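Simple Interrupted Stitches on a Practice Pad

Last revised September. Text by Capucine Hoarau, checked by Tharushi Weerasinghe.

This page covers bench practice on synthetic tissue only. It assumes a needle holder, toothed forceps, suture scissors, a curved needle with attached thread, and a pad with at least one cut in it. It does not cover wound assessment or anesthesia, and it is no substitute for supervised training.

1. Loading the needle

Open the packet and take the needle directly with the needle holder. Place the jaws between one half and two thirds of the way back from the point. Close to the point, too little needle is left to pass through both edges. Close to the thread end, the body is weaker and tends to bend or twist.

Hold the needle at a right angle to the jaws, near their tips. Close the ratchet to the first click. If the needle rotates when pressed lightly against the pad, close one more click. If it still rotates, check the jaw inserts for wear. 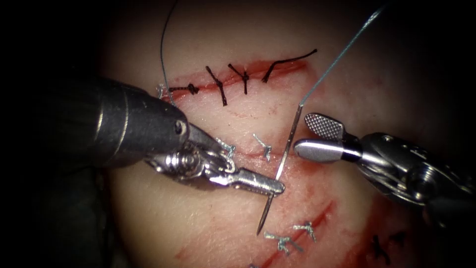
Curved needle clamped in narrow silver jaws. The pad carries several rows of stitched incisions.

2. First pass

Lift the near edge slightly with the forceps. Do not crush it. On pads of the Prandus type the top layer tears before the lower layer does, and a torn edge cannot be used again.

Enter 5 mm from the cut with the point at 90 degrees to the surface. Turn the wrist so that the needle follows its own curve. Pushing in a straight line bends the needle and gives a shallow bite. Bring the point out in the cut, let go, and pick it up again from inside. Avoid gripping the point itself.

For the far edge, reload and repeat in the opposite direction. Depth and distance from the cut should match the first side. Unequal bites leave one edge standing higher than the other.

3. Bench and seating

Set the pad at elbow height with the cut running left to right. Both forearms should rest on the bench. Mount the pad so that it cannot slide when the thread is pulled; a weighted tray is sufficient for flat pads. Curved pads need support under the center.

Put the light in front and slightly above. Side light throws the shadow of the hand across the cut. Keep unused instruments on the side of the dominant hand, with handles toward the operator. Needles go in a lidded sharps container between exercises, including blunt ones.
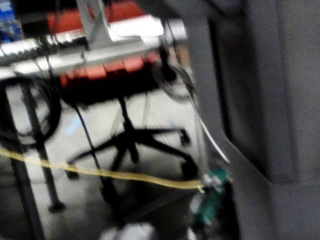 Metal bar with bright highlights, in the upper part of the view.

4. Tying

Pull the thread through until a short tail is left on the far side. Lay the needle holder over the cut, wrap the long end around it twice, take the tail in the jaws, and draw the two ends apart flat along the surface. The edges should touch without bunching. Wrap once in the reverse direction and tighten. Add a third throw, reversed again. Monofilament generally needs additional throws; follow the thread maker's sheet.

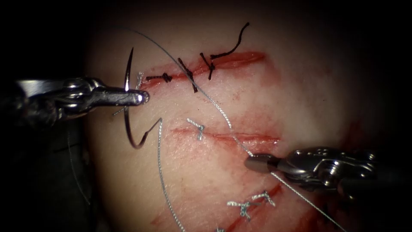
Tail length is set at cutting. Tails that are too short allow the knot to loosen, and tails that are too long get caught in the next stitch. Both lengths can be compared on the upper incision of the curved pad, where the leftmost knot has two stubby ends and the rightmost has a long, wavy tail curling up and to the right. The middle stitch crosses at an angle. For this exercise, aim for stitches at right angles to the cut, and trim each one before starting the next.

5. Common faults

Edges rolled inward: the bite is too shallow or the needle entered at a slant. Enter closer to vertical.

Ridge along the cut: too much tension on the first throw. Remove the stitch and tie again.

Slipped knot: successive throws were wrapped in the same direction.

Gap between stitches: spacing is greater than the bite. Keep spacing equal to the distance from entry point to exit point, or slightly less.

6. Clearing up

Cut and remove all thread before storing the pad. Wipe off stain with mild soap and lukewarm water, dry with a lint-free cloth, and dust lightly with cornstarch if the surface is tacky. Store flat, away from sunlight.

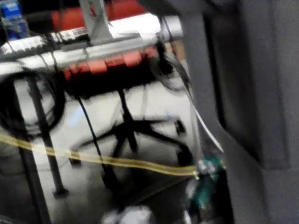
Aluminum extrusion bar with a row of small white blocks along its left portion and a gray bracket above.

Corrections to this page go to Raphaël Marty.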